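Subject: Re: [Vutotano-list] Is the small dye bath worth it?
Date: 8/29/21

Hi everybody,

What a great question to come back to after a week away from my computer! I've been dyeing wool in small batches since before this list moved to its new home, and I could talk about it all day (my family will confirm that). Two pictures are sitting in this message as well.

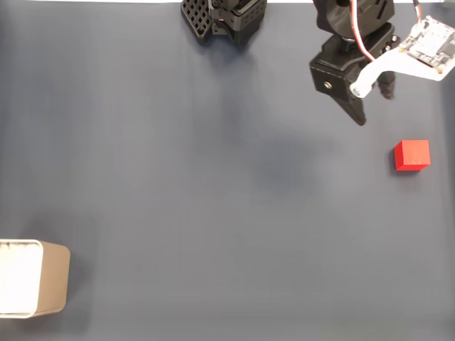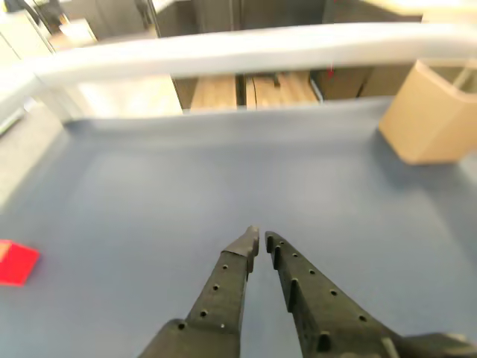
So, small baths. Yes, yes, yes! I do nearly all my testing with skeins of 120 yards, and I learn more from a row of those than I ever did from dyeing a whole sweater's worth at once. If a color goes muddy you've lost an evening and a little yarn, and even the muddy ones end up in a hat.

On list, a member wrote:

> I have a bag of dried onion skins and some madder root I bought from
> Wijesinghe in June. I'd like to try both before winter but my big pot
> takes forever to heat and I always seem to end up with patchy yarn.
> Does anyone dye in small amounts and still get an even color? And do
> you mordant everything ahead or only what you need that day? I also
> can't work out whether to leave the madder in the pot with the wool
> or strain it first.

Patchy yarn first. With me it was nearly always crowding. Wool wants to swim! If the skein is folded over on itself or tied too tight, the dye can't get in, and you find those pale bands right where the ties were. I tie in four places now, in a loose figure eight, with cotton string. Soak the wool well before it goes in, overnight if you can stand the wait, and bring the heat up slowly. I move the skein every few minutes at the start and then mostly leave it alone.

Mordanting: I do a big batch ahead, with alum, and keep it damp in a covered tub for a few days at most. If I know I won't get to it I dry it and label it. Please label it. I have a basket of white yarn that may or may not be mordanted and it haunts me.

Madder is my favorite thing in the world. I put the root in an old stocking, soak it overnight, and leave the stocking in the pot with the wool. Keep it well below a simmer – mine goes brown if I let it get too hot, and I have some very brown mittens. Our water here in Jeltanau is hard and I get lovely brick reds from it. When I dyed at my sister's in Pledulitz, same root, same wool, I got a soft orange that I liked just as much.

Onion skins are much more forgiving. Simmer them for an hour, strain, cool a bit, add the wool. Red skins and yellow skins give different results so try them separately! A tiny splash of iron water at the end takes the gold to a mossy green, but go easy, as too much makes the wool feel harsh.

One more thing: save the leftover baths. My second madder bath is often a peachy pink, and the third is barely there but so pretty next to gray.

Do write back and tell us what colors you get. I'm off to collect walnut hulls before the squirrels take the lot.

Happy dyeing!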